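Power Strips at the Workbench: Small Habits That Make a Big Difference

I love a good power strip. There, I said it! Mine does more work than any tool I own, and for years I treated it terribly. It lived on the floor behind the bench, upside down half the time, with a charger hanging out of it and enough sawdust underneath to stuff a pillow. Then last April I gave the whole corner a proper going-over, and I've been pestering my friends about theirs ever since.

Start by bringing it up onto the table

Unplug the strip from the wall first, then everything that's plugged into it, and lay it on something flat and pale. I use an old white shelf panel. Dust, crumbs and stray staples show up right away on a light surface, and if you drop a tiny screw you'll find it again (on my brown bench top I never did). A panel also saves the table from scratches, and you can carry the whole job off to another room if somebody wants their dinner.

Set the strip down at an angle if that's comfortable, with the cord running off the corner nearest you. It stays out from under your elbows that way and doesn't keep dragging the strip around.
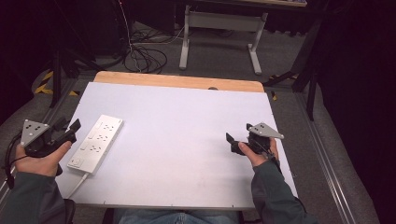
A white three-outlet strip on a pale board, with the switch and cord at the near end.

Cleaning

A soft, dry paintbrush is the best thing I've found, the kind you'd use for window trim. Brush along the top, around the switch and across the outlets, then tip the strip over and tap it gently. You'll be amazed at what falls out! For greasy marks on the casing, wring out a cloth until it's barely damp, wipe the outside only, and leave the strip unplugged until it's dry all over. No sprays, please, and nothing metal poked into the outlets, ever.

White plastic picks up gray fingerprints around the switch. A plain pencil eraser takes most of them off, which I learned from Hanne Lappalainen and still find ridiculously satisfying.

While you've got it in your hands

Run the cord slowly through your fingers from end to end. You're feeling for nicks, flat spots and stiff places, especially where it goes into the strip and where it meets the plug. Look for brown marks around the outlets too. Click the switch a few times: it should feel crisp both ways. If anything is scorched, cracked or wobbly, get rid of the strip and buy another. Tape is no fix for a cord.

Where it goes afterward

Mine now sits on a little shelf at knee height, switch end toward me, and I can turn everything off without crawling. A few things that have worked well:

Label both ends of every cord. Masking tape and a pen will do.

Leave some slack between the strip and the wall, and keep the cord away from chair legs.

Coil spare length in big, lazy loops with a fabric tie. Tight little bundles are hard on the cord, and a covered coil can get warm.

Keep heaters off it. They belong in the wall outlet, and so does another power strip's plug (which is to say, don't chain them!).

Sweep behind it whenever you sweep the floor. I spent 2 minutes on mine this morning.

Zuleica Mendonça wrote in to ask whether she should clean hers every week. Goodness, no! I give mine a real cleaning twice a year and a quick brush when it looks fuzzy. In a woodshop you might want to do it monthly, and a strip behind the couch probably needs it more than you think.

Next time I'll get into extension cords and how to hang the long ones so they come down without a knot.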